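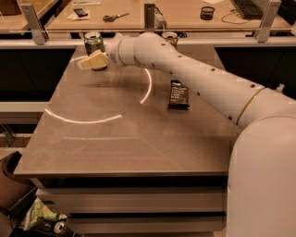

Green can on the left, snack bar in the middle.

Zavby forum inbox, four weeks on
Posted by Fulgencio Campos, Oct 6, 2018

Our roleplay board moved its private messages to Zavby in March, lost them, and moved back. I've now given the new version a proper go and I'm still not sold. The sign-up page promises "every conversation, safe forever". I imported 3,925 messages and 93 of them came through with no sender. 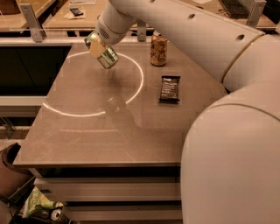
Gripper open over the table.

Mai swears by the colour themes. Fine, they're nice, and your signature set shows up at full size for once. But I write long replies, and the draft saver only kicks in when you click out of the box – I lost half a chapter that way.

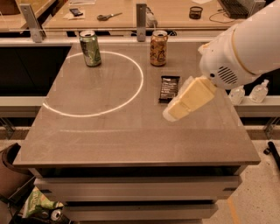 Search is worse. Typing Ramari, a character I've played for years, got me 13 threads, most of them somebody else's. Support told me to rebuild the index. I did, twice. Same threads.
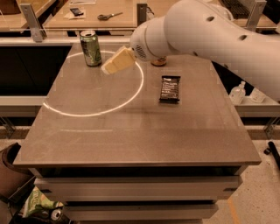

Would I switch?

Not yet. Plinance looks like 2005 and has no themes at all, but my old PMs are in it and they open. Ask me again when drafts save themselves.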